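Surface Reflection and Gloss: Notes for Unit 6
Course in Materials and Finishes, Hedegaard

Reflected light has a specular part, which leaves the surface at the angle it arrived, and a diffuse part, which scatters in all directions. A matte black finish absorbs most of both. A smooth pale finish returns a good deal of each, and the balance depends on where the observer stands.
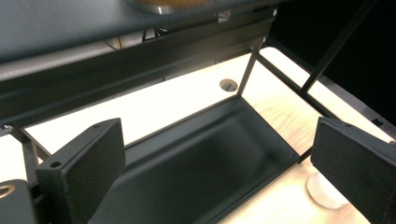

Rernau, December

Gloss is measured at a fixed angle, usually 60 degrees from the normal. Low readings call for a second measurement at 85 degrees. Clean the sample before measuring — skin oil raises the value on matte stock.

Glare follows the light source and the viewer. Grain contrast drops inside the bright band because the specular part is added equally to light and dark streaks. Move the lamp and the band moves with it. 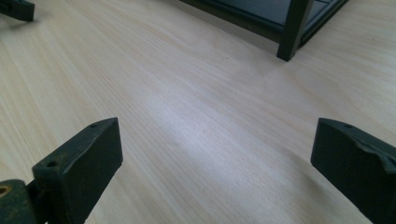

6.2 Abrasion and sheen

Sanding with 200 grit leaves scratches wide enough to scatter light. Going on to 400 grit narrows them and the surface starts to show a sheen at low angles. Sand along the grain. Scratches across the grain stay visible under most clear coats.

For the Friday session, prepare 3 panels from the Brunia stock. Leave the first unsanded, take the second to 200 and the third to 400. Record gloss along and across the grain on the Cuvar sheet, and keep the two columns separate — averaging them hides the effect of direction.
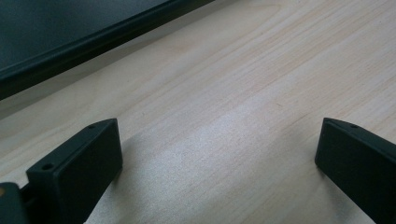
Fig. 6.3. Specular band on pale wood grain.

Reading for next session: Unit 7, color under mixed lighting.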